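4.2 The mixed pegboard

The second setting in our study of how small hardware displays are put back in order was a single pegboard at Vista, a shop that sells tools, a few garden things and, by its own admission, whatever else came on the truck. We chose it for being ordinary. Earlier work on shelf order has mostly used groceries, where a can of beans is the same shape as the next can of beans and goes back the way it came. 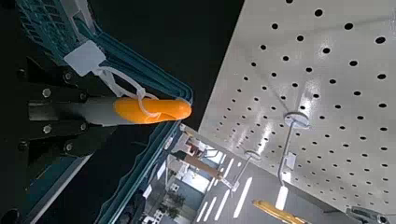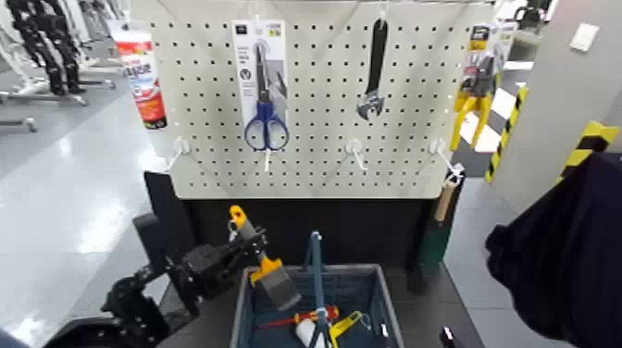
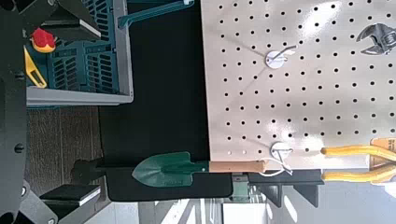
Figure 3. The pegboard at Vista, with its hooks and hanging goods.

Returning stray goods to a pegboard is treated in the trade literature as a matter of matching: item, hook, done. Our notes from October suggest that the matching is the easy part and that most of the trouble lies in how a thing hangs. Packaged goods give little trouble. The scissors in Figure 3 (second picture) are still in their cardboard, and a card brings its own opinion about which way is up. An adjustable wrench, hanging bare on the same board, has to be understood first. The trowel is worse again. It hangs, where it hangs at all, by a thin loop at the end of the handle, as in the third picture, and the loop is narrow and apt to be facing somewhere else when the hook arrives.

We coded each return as clean, corrected or abandoned. A return was corrected if the item was taken off and rehung within the same visit, and abandoned if it ended up back in a basket. Of 2,980 returns logged across all settings, 2,466 were clean. Agreement between the two coders was good except on the word "straight," over which they are still not entirely reconciled. Jardine's scheme (see Section 2) has no category for an item that hangs securely and looks terrible, so we added one and named it "crooked but up." It was used more than any of us had hoped.

Baskets deserve a word. A slatted basket with an upright handle, like the one in front of the board, is pleasant to carry and awkward to empty. Long tools lie across one another, handles find the gaps between the slats, and the item wanted next is as a rule the one underneath. Staff at Vista took the top item first without exception, then walked to wherever it lived. Staff at Gustilska sorted the basket before touching the board — a slower start, but with fewer trips — and were visibly proud of it.

Empty hooks were the other source of delay. A bare hook could mean that the stock had sold, that it had moved, or that someone had once been hopeful about hooks. Annag Jardine's suggestion, that returners read the neighboring goods for clues, works well on a board with a single theme. On a board where a wrench hangs near scissors, the neighbors are of limited help. We take up the labeling of bare hooks in Section 5, with the boards at Rätsep.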